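The pale teal wall, six weeks in

So the wall is done! I know, I know, I've been going on about this room since January and you've all been very patient.

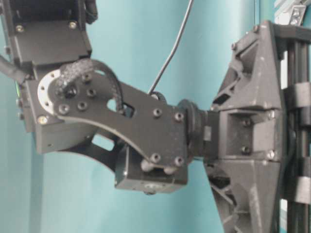
The color is a pale teal-blue that Vendomine calls Norkberg, and I went back and forth on it for ages. I had 3 sample pots and 3 big sheets of lining paper taped up over the old magnolia, and I kept wandering in with my coffee to squint at them. The other two went kind of minty by four in the afternoon (no thank you). This one stays soft – a little grayer in the corners, a little brighter in the middle of the wall when the lamp is on.

The whole job came to $73, including a new roller and a tray I didn't need, because I found my old one in the garage the day after. Of course I did. I used 200 grit paper on the patches where the shelf brackets used to be, wiped everything down, and gave it two coats with a night in between. The filler took forever to dry and I may have said some words.

Next up is the trim. I'm leaning toward the warm white I used in the Wendell house, but there's a creamier one by Softić that I keep going back to look at. If you've used it on baseboards, tell me how it holds up to a vacuum cleaner banging into it, please!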